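Open Day at Clitel – photos from Wednesday

Finally got these up, sorry for the wait. Wednesday was the fall open day at Clitel and a bunch of us from the Muvham makers group drove over. Doors at 10, line already out to the parking lot. They told us later 400 people came through over the day. Felt like more in the hallway, trust me.

No real order to the gallery. Mostly the demo hall, which is where I spent the afternoon. Click through for the big versions once I fix the link.

Welcome talk was Veronica Coman, she runs the demo hall. Short talk, good one. Her big point was that picking up small loose parts is still hard for a robot and they'd rather show people the hard stuff than another arm waving at a crowd. Fine by me.

Then everybody split up. Three stations, pick any order. Station 1 was pallet stacking, station 2 was label reading, station 3 was the hardware sorting table and that's the one with the crowd three deep. Took me two tries to get near the front. 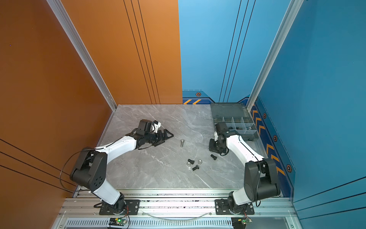 Station 3. Two arms, nuts and bolts on the table, compartment box in the back corner.

Stood at this one way too long. The orange and blue walls look great in person, and somebody clearly had fun with the chevron strip along the back. Kids loved it. My nephew wanted to know if it could do Legos. Veronica said ask again next year.

Couple things I wrote down while she was talking:

Bolts lying flat next to each other are worse than a bolt on its own – the fingers need room to get in.

Clear plastic is a pain for the cameras, so the divider box took them alot of work.

They keep a tally of picks on a whiteboard by the door. It said 1109 when we got there in the morning and 2367 when we left. No idea when they started counting, forgot to ask.

Lunch was the Intarasuk truck out back. Get the noodles. No photos, ate it too fast.

Skisomance had a table in the lobby with free stickers and a sign-up sheet for the October workshop. Beginner level, you don't need to know any code. I signed up, so did most of our car. Sheet was filling up pretty quick so email them if your interested.

More pictures coming when Dan's kid sends me hers – she got the pallet station, I missed it completely.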